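Account security and access checklist – shared social media profiles
Reviewed 27 September 2021 by Amedeo Martinelli for Clallum

Scope: the Trotovano business page, its linked advertising account and the Flovari scheduling tool. Personal profiles of staff are outside the scope.

1. Login and recovery

1.1 Two-step login switched on for every administrator. PASS
Comment: Codes come from an authenticator app. Text message codes are still enabled as a fallback and should be removed.

1.2 Recovery email belongs to the company. FAIL
Comment: Recovery address is a private mailbox set up by a former agency, Bastos. Change to the shared marketing mailbox and confirm by test message.

1.3 Backup codes stored offline. PASS
Comment: Sealed envelope, office safe. Codes to be reissued once 1.2 is closed.
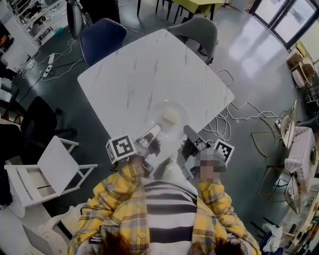 2. Roles and permissions

2.1 No more than 2 full administrators. PASS

2.2 Leavers removed on their last working day. FAIL
Comment: One former editor still listed. Access withdrawn during the review. The leaver form has no line for social accounts – add one.

2.3 Agency access given through partner settings. PARTIAL
Comment: Correct for the advertising account. The page itself is still reached with a shared password.

3. Connected apps

3.1 Each connected app has a named owner. PARTIAL
Comment: Flovari has an owner. A follower-tracking app and a prize draw app have none. Revoke both unless claimed before the December review.

3.2 No app holds permission to send direct messages. PASS

3.3 No service used to buy followers or automate likes. PASS
Comment: Invoices and connected apps checked. No such service found.
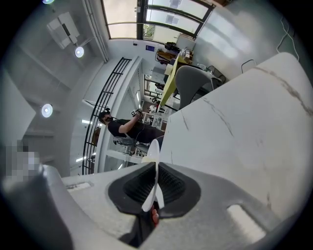 4. Advertising spend

4.1 Daily limit set. PASS
Comment: Limit is £40.

4.2 Account limit set. FAIL
Comment: None in place. Set to £2000, with an alert at £400 remaining.

4.3 Payment card in company name. PASS

5. Content and replies

5.1 Posts approved before scheduling. PASS
Comment: Approval is recorded in Flovari. Stories are posted straight from a phone and bypass this step.

5.2 Written steps for a hijacked account. NOT SEEN
Comment: Said to exist. Copy requested.

Items marked FAIL to be closed first, starting with 1.2. Evidence should be a dated screenshot of the relevant settings page, saved under the item number.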